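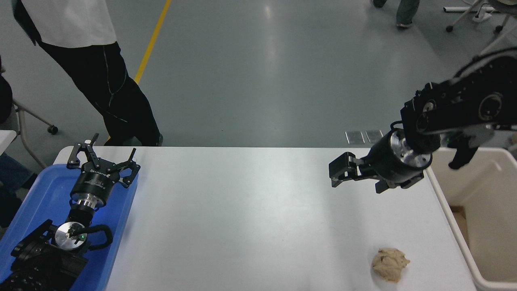

Keeping the White Table Clear
Posted Dec 6, 2022

The shared workroom at Ultodstead has been in use in its present arrangement since June. This entry records how the white table is to be left at the close of each session, as several readers of this blog have written to ask how a light-colored surface is kept presentable in a room with steady foot traffic.

The general rule is that nothing stays on the table overnight. Small scraps are the most frequent lapse. A crumpled piece of something pale is easily overlooked against a bright top, and it should be picked up when it is noticed, whoever left it. The open bin beside the table is kept within arm's reach for this purpose and should not be moved to the wall.

Blue trays are reserved for items that must remain at hand. The room holds 26 of them, bought from Cendiron, and a tray belongs at the end of the table so that the middle is left open for work. Trays are not to be stacked while anything is inside them.

Smudges are a separate matter. A white top shows every palm and sleeve, most of all in low afternoon light. The table is wiped with a damp cloth and a small amount of Somboon cleaner, working from the far edge toward the near one, and is then dried with a second cloth. Powdered cleansers are not permitted. A full wipe requires six minutes.

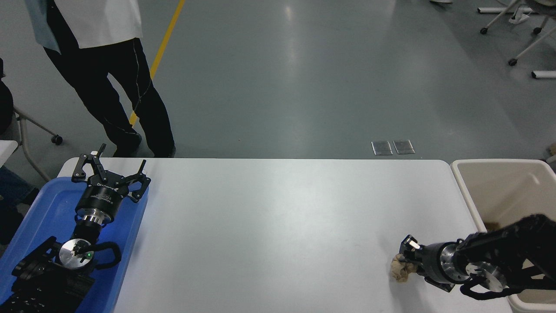
Floor and Seating

The gray floor is swept after the table has been wiped, so that crumbs are not cleaned up twice. The yellow line is to be kept free of bags, cords, and chairs. Wheeled chairs should be returned to their places with the casters clear of the metal floor plates, where grit tends to collect along the border.

The floor is mopped every two weeks under the Prakisero schedule, which is posted inside the door. Replacement cloths are on the lower shelf of the supply closet. Used cloths go in the wash the same evening.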